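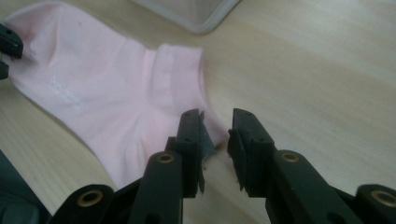 Can a machine fold and put away your laundry yet? Some of it, slowly, if you lay the pieces out first and don't mind doing the rest yourself.

Filed under: Home Robots > How-To

How to Test a Chore Before You Hand It to a Robot

By the Ledum workshop desk. Posted in February

I get asked a lot whether it's time to buy a machine for the housework. The people asking usually have a brochure open, and the brochure usually has a very calm woman drinking tea in it. Before you spend $3,000 on the tea, try the test below. It takes one evening and costs you a little dignity.

What you need: a basket of clean laundry, a kitchen timer, two pairs of kitchen tongs and a clear table.

Step 1. Pick one chore and write it down as a single sentence. "Do the laundry" is no good. "Pair the socks and put them in the box" will do. If the sentence has "and then" in it more than once, you have picked two chores.

Step 2. Do it by hand and time it. My basket took 5 minutes, including one argument with a fitted sheet that I had agreed to leave out.

Step 3. Do it again with the tongs, one pair in each hand, and no touching the cloth with your fingers. Go slowly. Mine took 34 minutes and I had to sit down afterward.

Step 4. Make a mark on paper each time you drop something, pick up two things at once, or swear. I had 17 marks, and I was being generous with myself over the third kind.

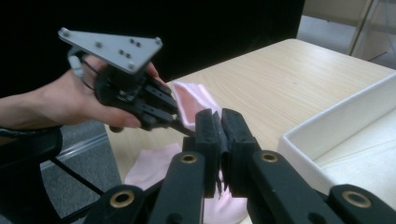

Cloth is the trouble. A mug stays the same shape wherever you put it, so a machine that has learned the mug has a fair chance with it tomorrow. A towel is a new object every time you let go of it. Folding one with tongs teaches you this quickly: you grab what you think is an edge and it's the middle, or you get two layers when you wanted one. A pink cloth folded over and pinched in a pair of jaws, its fuzzy border standing up between them, at least gives you an edge you can find by eye. Try the same thing with a plain black T-shirt -- you'll be there until supper.

Step 5. Look at your marks and see where they bunch up. If most of them come at the picking-up stage, the chore is a poor bet for now. If they come at the putting-down stage, a bigger box may fix it. I swapped mine for one with low sides and things went better.

Step 6. Change one thing and run it again. Dump the basket in a heap. Turn half the socks inside out. Dim the lamp. Any machine that only works on a tidy row of socks has left you the job of making the tidy row.

How to read a demo

Once you've done the tong test, go back and watch the sales videos. The Prullo clip shows a shirt being folded very neatly, and a small note in the corner says the film has been sped up. The Eren people don't speed theirs up, which I respect, though I did make a sandwich during it. Check who put the clothes on the table, and whether the clip cuts just before the drawer opens.

Shop floors have it easier. The same part arrives the same way up all day, and if it doesn't, somebody can build a chute. You could build a chute in your bedroom too, I suppose. The Stunent sorting bench we tried was very good at bolts and hopeless with shop rags.

If your chore passes, start with a small load and stay in the room. If it fails, put the tongs back in the kitchen drawer and run the test again next winter with the same basket, so you have something to compare.

Last updated: February, after a second try with wool socks (worse)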